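Open day at Boltora, Dinddale site: notes on surface wear

The Boltora works at Dinddale opened to visitors on 4 July 2021. I joined the second group, 28 people, for the walk through finishing and inspection. We entered by the loading side and were issued shoe covers and a sheet listing 6 stations.

Most of the time went to Station 4, where coated surfaces are checked for marks. Inspection is done at close range under even light. Matte gray is treated as a difficult finish: smudges are low in contrast and tend to fade into the shading of the surface. Fine pale specks are logged separately from dark marks. Each entry gets a position and a grade, and grading is by eye.

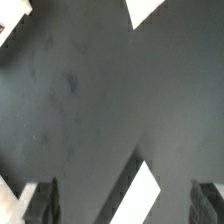

Adum objected that grading by eye gives different results between shifts, and asked why no gloss reading was taken alongside it. The answer was that a meter averages over its window and a small smudge disappears in the average. Adum would still want both values on the sheet.

The packing hall was closed for floor work until the end of the month. The last station covered cleaning cloths, which are changed every 6 hours and washed on site without softener. Printed copies of the grading scale had run out by the time our group reached the exit desk. A revised edition replaces the June one and can be requested by mail.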